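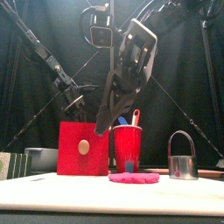 How do you keep a wrist camera lined up with the gripper after the fingers have been changed?

Run the hand-eye calibration again, then correct the tool offset in software. Leave the bracket screws alone unless the camera has moved in its mount.

The steps below are for the two-arm bench at Kistlow, running Jotau 4. Total time is under an hour.

1. Power down both arms and fit the new fingers. Tighten the screws evenly, a quarter turn at a time.

2. Power up and home one arm. Park the other with its gripper pointing down, clear of the work area.

3. Tape the printed calibration grid flat to the tabletop. Check the scale bar with calipers. It must read 100 mm.

4. Open the Tirora panel and lock exposure and focus. Autofocus shifts the focal length between shots and spoils the fit.

5. Capture 20 poses. Tilt the wrist between them and change the height. Poses that differ only by sliding sideways add very little.

6. Solve. Typical focal values on our camera are 1036 for both x and y, in pixels. If x and y differ by more than 5, delete the worst poses and solve again.

7. Enter the new finger length as the tool z offset, jog to a grid corner and stop 5 mm above it. Measure the sideways error. Under 1 mm is acceptable for blocks and cups. Thin handles need half that.

8. Save the profile under a new name. Keep the old one until the old fingers are scrapped.

If the error grows toward one side of the table, level the grid and repeat from step 3.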